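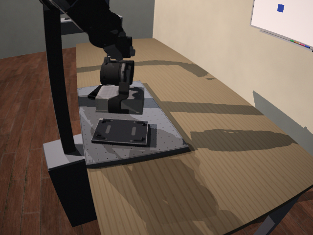 Skin, Hair & Cosmetic Treatments > Scalp and Hair Loss

Microneedling at home AND minoxidil, how do you time the two?

posted by tevthorpe_gal, January 2018

Hi all, long-time reader and finally posting. I'm 41, my part has been getting wider for a few years, and my doctor says it's plain old female pattern thinning. Iron is fine, thyroid is fine (she ran everything, I have the printout on my fridge). I've been using the minoxidil foam once a day since June and I do think the shedding has calmed down, although my sister says she can't see any difference and she's not one to spare my feelings.

So now I want to add a derma roller. I've read so much about it that my head is spinning! One page says roll every day with tiny needles, the next says once a week with longer ones, and then there's a lady on a forum who puts her foam on right after rolling because it "sinks in better." That last one makes me nervous. My scalp already gets itchy from the foam if I use too much.

What I can't work out is:

How long do you wait after rolling before the minoxidil goes back on? Does it matter if I skip a day? And is the clinic version worth it? The place near me, Vundusach Skin, quoted me $300 a session and wants me to sign up for 4 sessions up front. That is a lot of money for me and I'd have to drop something else.

I should say I color my hair too, every couple of months, in case that changes anything. Thanks so much in advance, you've all been a big help without knowing it.

bronadska

Hi and welcome! I've been doing both for a good while so I can tell you what works for me, but please run it past your doctor, she sounds like a keeper.

I roll once a week, in the evening, on a clean dry scalp. I skip the minoxidil that night completely and pick it up again the next evening, so it's a full 24 hours. My dermatologist was very firm on that. Rolling makes little openings in the skin and more of the drug can get through into your bloodstream, and minoxidil started out as a blood pressure medicine, so more isn't something you want to play around with. I did put it on too soon once, early on, and my scalp burned like crazy and my heart was racing for an hour. Maybe I was just scared, but I haven't tried it again. If you ever get chest pain, dizziness or swollen ankles on the stuff, stop and call somebody.

Skipping one day a week hasn't hurt me any that I can tell. What does hurt is stopping for weeks, because then the shedding comes back. Ask me how I know (a long vacation and a lost suitcase).

Other things, in no special order. Don't press hard. You want pink, and if you're seeing blood you've gone too far. Lift the roller before you change direction or you'll wrap your hair around it and say words. Soak it in rubbing alcohol before and after, let it air dry, and toss it when it starts to drag. Don't share it, not even with your sister! And don't roll over a pimple, a scab or a patch that's flaking.

On the color, I leave a week on either side. I did it two days after rolling one time and it stung the whole way through. My colorist rinsed me early and the gray came out kind of peach.

For the itch, I'd look into that first before you add needles. It could be an ingredient in the foam or it could be dandruff, and you don't want to be poking holes in an irritated scalp. Sort that out, wait until it's quiet for a few weeks, then start.

The clinic, I can't say. They go deeper than you should go at home and everything is sterile, so you're paying for that. But I'd never pay for 4 up front. Ask if they'll do one at the single price and see how you get on.

tymoshchuk

just roll and put it on, been doing it for years, no problems. everybody's scalp is different. I paid 20 bucks for mine and it works as good as the clinic

hairline133

I'd go with the longer answer up there and not the short one, sorry. Waiting a day costs you nothing.

Only thing I'd add is take pictures. Same bathroom, same light, same part, hair dry, once a month. I felt like nothing was happening for ages and then I put two of them side by side and my part really was narrower. You can't see it in the mirror day to day, and sisters can't either! Also, when I talked to my clinic about a package they came down on the price as soon as I said I needed to think about it, so do say you need to think about it. And ask who'll be doing the needling, and whether you get your money back if your skin reacts after the first one. Mine had to go look that up.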